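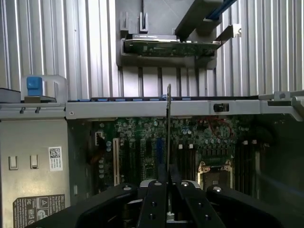 Beswood Forums > Home Servers > Opened up my first rack server!

parkcombe_kid
Got an old server for $165 and I am having so much fun with it. Just had the cover off for the first time and wow, it's so tidy in there - a whole wall of ridged metal, a crossbar right over the board, and blue tabs to grab. Has anyone added a card to one of these?

Tymoshchuk
Love this! That beige slot takes me back. Take out the crossbar before you add anything, you'll get far more room for your hands.

rackrat89
Disagree. I leave the bar in and slide the card down slowly. I've done 3 that way and never scraped a board.

Tymoshchuk
Must be nice to have small hands! I'd still pull it.

bovora_fan
Either way, unplug it first and put the blank slot covers somewhere you'll find them. I lost two of mine in March - still looking.

parkcombe_kid
Great stuff, thank you! Bar comes out tonight, sorry rackrat. Network card first, then more memory.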